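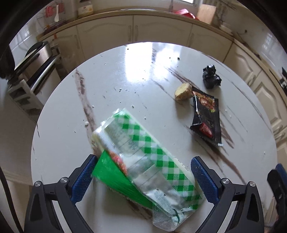 3.2 Small leftovers on the dining table

In the first part of the study we asked households to keep a diary of everything that stayed on the table after cooking or eating. We expected mostly plates and cups. The diaries showed a different picture. The items that stayed longest were small ones: a sachet with some sauce still in it, a plastic bag pressed into a ball, a piece of ginger that was cut for one dish and not needed again that evening. We call these items "small leftovers" in the rest of the paper. They are easy to move, but each of them needs a decision before it can be moved.

Figure 4 gives a typical mixture. On a round white table with dark veins there is a piece of ginger with a cut face, a black sachet torn open at the top, and a crumpled black plastic bag. A plastic-wrapped package with a green and white check pattern is also present. Some crumbs lie on the surface between the items. In our coding, the sachet and the bag belong to the group "packaging", the ginger belongs to "food to keep", and the crumbs belong to "residue". The checked package was coded as "unclear", for the reason that the coders could not agree if it was to be kept or thrown away from its outside alone.

Figure 4. Small leftovers on a round table with a marble-like finish, kitchen cabinets behind.

The group "unclear" was larger than we planned for. Two coders (Nneka Ogunleye and Jacinto Contreras) worked separately on all photographs from the 25 households and met afterwards to compare. Most of their disagreements came from closed or wrapped packages. With open sachets they agreed almost always. We therefore changed the coding guide in September and added a rule: a package is coded "unclear" when its contents cannot be judged, and no coder should guess from the color or the print. The photographs coded before this change were coded again with the new guide.

We also looked at where the items were lying. Participants from the Blackburn group, who had mostly round tables, tended to leave small leftovers together on one side and to keep the place where they eat free. In the Cetum group the tables were rectangular and often stood against a wall, and the items collected along this wall. One participant wrote in her diary that the wall side of the table "is already half a shelf". We do not claim that the shape of the table is the cause. The two groups were different also in household size and in the distance between the table and the kitchen counter.

Food to keep was a special case. Ginger, garlic and half onions stayed on the table longer than packaging in 6 of the households, although all participants said in the interview that food should be put away first. When we asked about this, several answered that they did not know the right place for a cut piece. It did not go back to the basket with the whole ones, and a box in the refrigerator felt too large for it. Packaging had a clear destination, so it could be removed in one movement together with other waste.

Crumbs were not counted one by one. We recorded only whether they were present, because their visibility depends strongly on the table surface and on the light. On glossy tables a reflection from the window can hide a part of the surface, and on patterned tables dark crumbs are hard to separate from the pattern. For this reason the values for "residue" in Table 3 should be read as a lower limit.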